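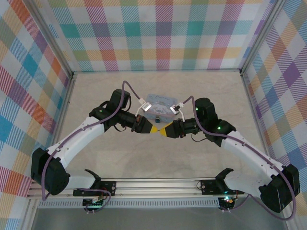 Ottavio Cocco wrote:

> Has anybody on the list managed to keep a sourdough starter going through a cold
> kitchen? Mine sits on the worktop and does next to nothing until the afternoon,
> then goes mad at bedtime when I can't bake. I've tried rye, I've tried warm water,
> and I'm about ready to go back to packet yeast. Rebecca, didn't you have this
> same trouble in October?

I did, Ottavio, and please don't give up on it yet!

My kitchen is freezing (old house, stone floor, a back door that has never shut properly) and I went through two bags of flour feeding a jar of grey paste before anything changed. What sorted it was the oven with just the light on. I put the jar in at bedtime with a saucer over the top, and by breakfast it had doubled. Do stick a note on the oven door, though. My husband preheated it for chips one evening and that was the end of starter number one.

The other thing is that I was feeding it far too little. I'd been adding a mean spoonful and wondering why it sulked. Now I keep a small blob and give it plenty of flour, and it smells of yoghurt instead of nail varnish — much nicer to open first thing.

For the loaf itself I use 500 g of strong white and leave the shaped dough in the fridge for 12 hours, so the timing hardly matters any more. If yours goes mad at bedtime, mix the dough then and let the fridge slow it all down! You can bake whenever you get up.

Does anyone know if the mill at Saso still sells wholemeal by the sack? I rang twice and it just rings out. I'd happily split one, as I've nowhere dry to keep a whole sack and the mice here are bold.
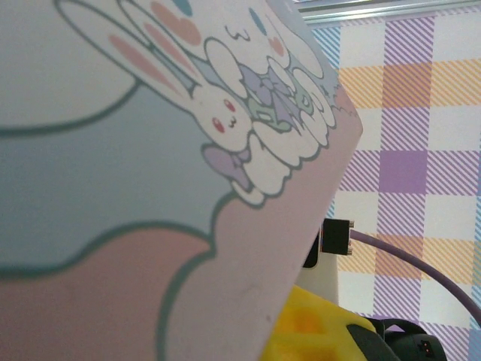

Bunny with a lavender bow

Ottavio, I can post you some dried flakes of mine if yours does pack up. They take a couple of days to wake up in warm water and flour. Send me your address off list.

Rebecca Sala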